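Riis Sorting Works, Drullville: notes from the open day

Riis opened its Drullville building to visitors on 21 July 2022. The site handles mixed household and catering items that arrive at the return depot without a category, and prepares them for reuse, washing or scrap. Visitors went round in groups of six. The tour took 115 minutes, including a safety talk that could have been shorter.

Getting in

The entrance is on the loading side, past the weighbridge. Parking is limited to the gravel strip along the fence. Closed shoes are required and the site lends hi-vis vests, which are collected again at the end. Bags go into lockers before the first door.

Receiving hall

Incoming goods arrive in lidded crates, each with a card giving the depot, the date of collection and the gross weight. The card stays with the crate until the last item is out. Sang Lâm, who led our group, explained that an earlier system used one card per pallet and that items could not be traced back to a depot once the pallet was broken down. The present system costs more in card stock and is easier to audit.

Crates that weigh over the limit for one person are moved by hand truck. A floor scale by the door is checked every morning against a reference weight. The check log hangs on the wall beside it and we were invited to read it. Entries for June were complete.

Washing and drying

The wash line was built by Dorkadska and runs on softened water. Flat items go through on a belt – trays, lids, boards – and hollow ones are loaded by hand onto pegs. Rinse temperature is shown on a panel at the outlet end. The line was stopped for a filter change during our visit, so we saw the process explained on a wall diagram. Drying is by forced air, and the noise from the adjoining fan room makes conversation difficult at that end of the hall.

Sorting benches

Sorting takes place at pale wooden tables with dark-gray metal bins standing on them. Small objects are spread over the flat floor of a bin, and the sloping walls keep round ones from rolling off the table. The metal of the floor is scratched and scuffed, with a large pale worn patch on the far side of one bin. Its contents were a fair sample of the work: a silvery-white pan or tray with rounded corners, two crumpled pieces of silver foil, a bright green slab with a woven pattern on its face, and several smaller pieces in red, white and blue.

Foil is the awkward category. It changes shape whenever it is handled, so it cannot be stacked or measured like the rest, and Riis weighs it in bulk at the end of a shift. Flat metal is assessed for dents and coating before it is sent to washing or scrap. 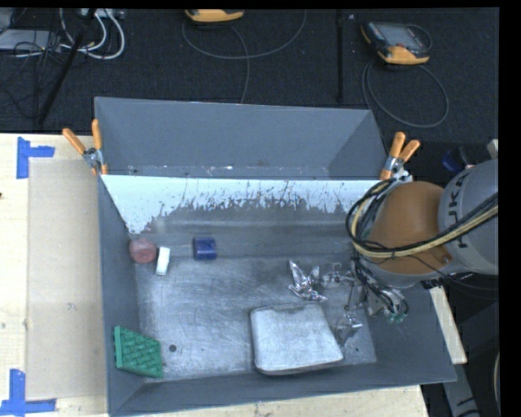 Packing and dispatch

Cleaned items are wrapped in paper and packed by size. The cartons come from Fimameck in four formats, and the largest is used only for trays. Each carton is sealed, weighed and labeled with its category. Mixed cartons are not accepted by the resale partners. Dispatch is through the same gate as receiving, with outbound trucks loaded in the afternoon.

Practical information

The route is level except for one ramp between the wash line and the benches. Coffee is served in the canteen after the tour. Groups wishing to visit outside the open day can apply in writing to the Drullville office, stating the number of visitors and whether anyone needs step-free access to the upper gallery.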